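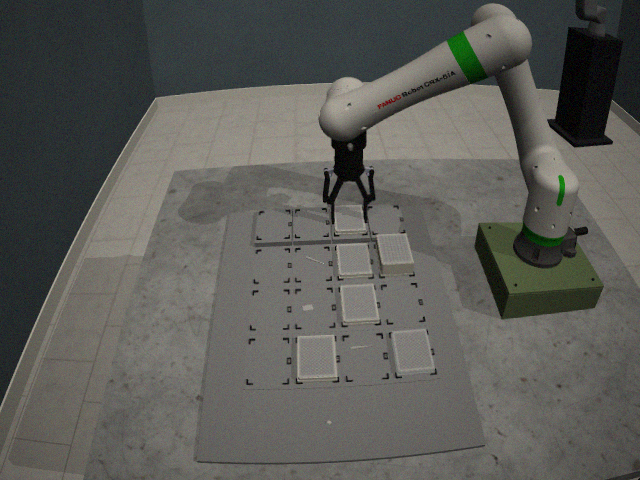

Braço robótico branco junto a um tapete de trabalho cinzento. Imagem gerada por computador.

A água de Ustitz sabe a quê?

Sete da manhã e já há fila na fonte. Garrafões, garrafas de refrigerante lavadas à pressa, um bidão azul que deve ter servido para outra coisa. Sábado. Frio, para setembro. Em Ustitz bebe-se água da torneira o resto da semana, ou diz-se que sim, mas ao sábado vai-se à fonte, carro à porta, quatro piscas ligados, e volta-se para casa com a mala a roçar no chão.

Subi com uma garrafa vazia e uma pergunta meio parva. A que é que sabe? Porque toda a gente me tinha dito que sabia a alguma coisa. A pedra. A ferro. A nada, mas um nada bom. Num restaurante cá em baixo, a caminho, garantiram-me que sabia a menta, e não sabe.

A fonte fica a 1166 metros, encostada a um muro de xisto, duas bicas, uma mais forte que a outra. A da esquerda é a boa. Porquê? É a boa. Vem do mesmo tubo, vi eu o tubo, mas quem chega espera pela esquerda com a da direita ali a correr sozinha. Também esperei pela esquerda. Que remédio.

Primeiro gole: gelada. Não dá para perceber mais nada. Os dentes, a testa, e pronto. Segundo gole, o mesmo. Foi preciso deixar a garrafa no tablier até às dez e tal para começar a sentir qualquer coisa, e a qualquer coisa era um bocadinho de giz no fim, no céu da boca, como quando se lambe uma pedra em criança. Não desagradável. Bebi o resto.

Provar água é um exercício ingrato. Com o vinho há vocabulário, há copo, há conversa. Com a água fica-se a olhar para a parede. Os minerais mandam quase tudo: cálcio a mais e fica pesada, magnésio e puxa ao amargo, sódio e dá aquela sensação redonda de que muita gente gosta sem saber porquê. O bicarbonato arredonda também. O cloro, esse, todos conhecem. Ponha-se o jarro no frigorífico destapado uma noite e metade vai-se embora, ou mais, depende da água.

E a temperatura. Água muito fria não sabe a nada, morna sabe a tudo, incluindo ao copo e ao detergente do copo. Quem prova a sério prova a quinze graus, mais coisa menos coisa, em vidro liso, sem café antes. Eu tinha tomado dois.

O café foi no Miltano, única porta aberta a essa hora. Balcão curto, máquina velha, uma televisão sem som. Fazem o café com água da fonte e cobram mais 50 cêntimos por isso, está escrito a caneta por cima do preço antigo. Pedi um de cada. A diferença existe, juro, o da fonte vinha menos ácido, mais apagado até. Gostei mais do outro. Não disse.

Água macia faz um café que parece gritar, água dura abafa-o. A de Ustitz é dura o suficente para deixar um anel branco na chaleira em poucas semanas. Vinagre resolve. Vinagre e água quente, meia hora, depois ferver duas vezes e deitar fora, senão o chá seguinte é uma tristeza.
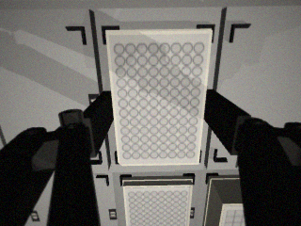 Depois há a questão das análises, e aqui as conversas na fila mudam de tom. A fonte não é vigiada como a rede. Há uma placa, "água não controlada", meio tapada pela hera, e a hera não cresceu para ali de propósito mas também não foi cortada. De vez em quando alguém leva uma amostra à Hitine, o laboratório que fica no vale, e o papel aparece colado na vitrina do Miltano com fita-cola amarelada. O último que lá vi não tinha mês legível. Nitratos baixos, dureza alta, coliformes zero. Bom papel. Mas um papel vale para o dia da colheita e para aquela garrafa, e em fontes de montanha basta uma chuvada forte, gado no sítio errado, uma fossa rachada lá em cima, e o resultado da semana seguinte é outro.

Colher bem também tem que se lhe diga. Frasco esterilizado, do laboratório, nunca a garrafa do sumo. Deixar correr. Não tocar no gargalo por dentro. Frio no caminho, mala térmica, e entregar no mesmo dia. Na fila ninguém faz isto e quase todos dizem que fazem.

E o garrafão, já agora. O garrafão é onde a coisa costuma estragar-se. Plástico riscado, tampa que já andou pelo chão da garagem, três semanas atrás da porta da cozinha com sol de manhã. A água sai da bica limpíssima e ao décimo dia cheira a armário. Vidro, se houver braços para isso. Encher menos, vir mais vezes. Lavar com água quente e escovilhão e deixar a secar de boca para baixo, aberto, uma tarde inteira.

Houve uma altura em que isto quase acabou. A Zaki, marca de água engarrafada, quis a nascente. Veio com projeto, estacas com fitas cor de laranja no mato, uma reunião na escola com bolachas. Prometia uma fonte nova em troca, de granito polido, com bancos. Captação de cerca de 1.000 litros por hora no verão, segundo a folha que distribuíram, e foi essa folha que estragou tudo, porque no verão a bica da direita já seca sozinha. Fizeram-se contas na toalha de papel. A reunião acabou tarde. As fitas ainda lá estão, desbotadas, uma ou duas.

No supermercado do vale a Zaki vende-se na mesma, vem de outra serra. Comprei uma para comparar. Abri as duas à mesma temperatura, copos iguais, no parapeito da pensão, olhos fechados, o que para quem está sozinho num quarto é ligeiramente ridículo. A da garrafa mais leve, mais curta, nada no fim. A da fonte com o tal giz. Troquei os copos para me enganar a mim próprio e enganei-me. À terceira acertei. À quarta já só tinha vontade de ir à casa de banho.

Há quem cozinhe com ela, e aqui mudo de opinião e passo para o lado da fonte. Grão, não. Grão em água dura fica rijo até ao juízo final, é preciso bicarbonato ou paciência. Mas pão, sim. A massa segura-se melhor, fica com mais nervo, a côdea estala. A padaria de Ustitz não diz que água usa, e perguntei. Encolheram os ombros e venderam-me mais um pão. Chá preto é um desastre, faz aquela película à superfície, parece um charco. Chá de ervas passa. Sopa, tanto faz, com o sal e a couve ninguém distingue. 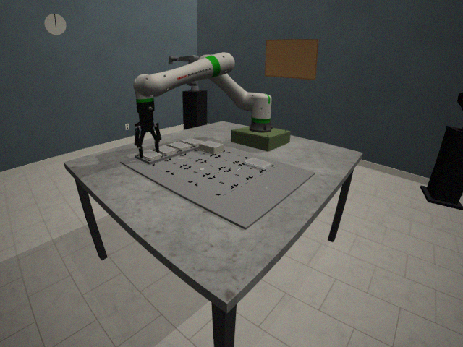
Que isto de dureza e de giz é conversa de quem vem de fora, ouço atrás de mim na segunda visita, já o sol ia alto; que a água é boa porque é fresca e porque é de graça, que os avós beberam dela e duraram, que na torneira vem com cheiro a piscina e ainda por cima se paga. E que se eu ia encher só essa garrafinha, podia ter deixado passar à frente.

Deixei. Três garrafões, depois mais um que estava esquecido no banco de trás. O argumento dos avós não vale muito, os avós que adoeceram não vêm à fila contar, mas o do cloro custa a rebater. Provei a torneira da pensão nessa noite. Piscina, sim, de leve. De manhã, tirada de um jarro de barro, nem isso. Fresca, limpa, um bocado chata. A rede de Ustitz bebe da mesma encosta, disseram-me no Miltano, só que de um furo mais abaixo, e leva o tratamento antes de chegar às casas. Prima direita da outra, portanto. Só que sem fila.

Para quem lá for: a estrada é estreita nos últimos quilómetros e os autocarros não sobem ao fim de semana. Antes das oito estaciona-se. Depois, é deixar o carro junto à escola e ir a pé, dez minutos, sempre a subir, e o regresso com peso faz-se melhor com mochila do que com sacos. Levar troco para o café. Estômago sensível, bebés, grávidas, é ferver ou ficar pela torneira, sem heroismos.

Trouxe a garrafa comigo para baixo. Está em cima da secretária, meia. Vou ter de a lavar.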